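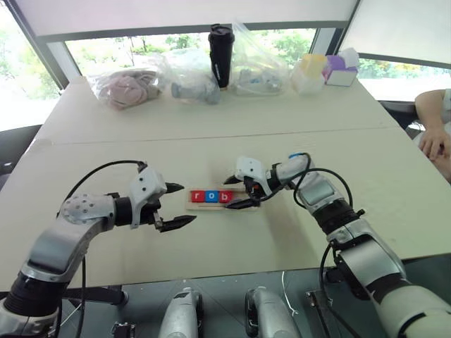
How to oil a small wooden board

Boards dry out in heated rooms, and a dry board stains easily and can split along the grain. Oiling takes a few minutes of work and a night of waiting.

You will need

Food-safe mineral oil (not olive or sunflower oil, which go sticky and smell)
Two clean cotton cloths
Fine sandpaper, if the surface feels rough
A wire rack

Step 1. Wash the board with warm water and a little washing-up liquid. Do not soak it. Stand it on its edge until fully dry, overnight if you can.

Step 2. Sand any rough patches, always along the grain. Wipe off the dust with a barely damp cloth and leave for 30 minutes.

Step 3. Pour a small pool of oil in the middle and spread it with a cloth. Do the edges and the underside too. End grain soaks up the most, so go over it twice.

Step 4. Leave the board on the rack for about 9 hours, then wipe away whatever is still on the surface.

How often

Once a month for a board in daily use. If drops of water no longer bead on the surface, do it sooner. New boards need 4 coats in the first month.

Dry oily cloths flat outdoors before binning them.

Danica Vrabec
Updated 22 December 2025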